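Pledard Family Rhythm Kit
For home music time, ages birth to 5

The Pledard Family Rhythm Kit is the set of instruments we use in our own parent-and-child classes, packed for use at home. It was put together by Rakiya Ezeani, who teaches our Sunday morning group, and it has been through several rounds of changes based on what families told us.

Price: $45
Ships from our Bramwell studio

What's in the kit
Two egg shakers
One pair of rhythm sticks, 8 in. style, ridged on one side
One jingle bell bracelet, child size
One small hand drum with a fixed head
One play scarf
Songbook with 20 songs, spiral bound
Drawstring storage bag

The songbook has lyrics, simple chords for guitar or ukulele, and a short note with each song on how to use it with a baby, a toddler or a preschooler. Recordings of all the songs are included. The download code is printed inside the back cover and can be used by everyone in the household.

About the instruments
The egg shakers are sealed and have no seam that a fingernail can get into. They are on the quiet side, and several parents have thanked us for that. The rhythm sticks are solid maple with rounded ends. They are meant for children who can sit up and hold a stick in each hand, so put them away for now if your child is still crawling with things in their mouth.

The drum is played with the hands. A mallet is not included, but any soft-headed mallet will work. We had one in the earlier version of the kit and took it out after it kept getting used on furniture and brothers.

Bells and sticks should be used with an adult nearby.

Cleaning
Wipe the shakers, sticks and drum with a damp cloth and mild soap, then dry them right away. Do not soak the sticks or the drum. The scarf and storage bag can go in the washing machine on cold. Hang the scarf to dry - it loses its shape in the dryer.

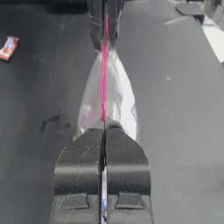
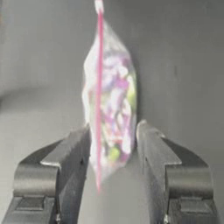
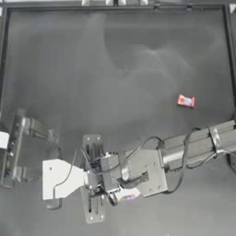 Using the kit with a class
Teachers and librarians can order the Rendley Group Set, which has the same instruments in larger numbers and a teacher's copy of the songbook. Dwight Nguyen handles group orders and can swap items, for example extra scarves in place of sticks for a baby class. Allow two weeks for group sets in April, when our spring sessions start.

Replacement parts
Shakers, scarves and bell bracelets are sold one at a time. Songbooks can be replaced at half price if you still have the old cover. The drum head cannot be replaced by itself.

Returns
Unused kits can be sent back within a month. If the download code has been used, we can refund the instruments but not the songbook. Anything that arrives cracked or with sharp edges will be replaced, and you do not need to send the damaged piece back.

Questions about an order: ask for Jocelyn Cormier at the front desk, mornings only.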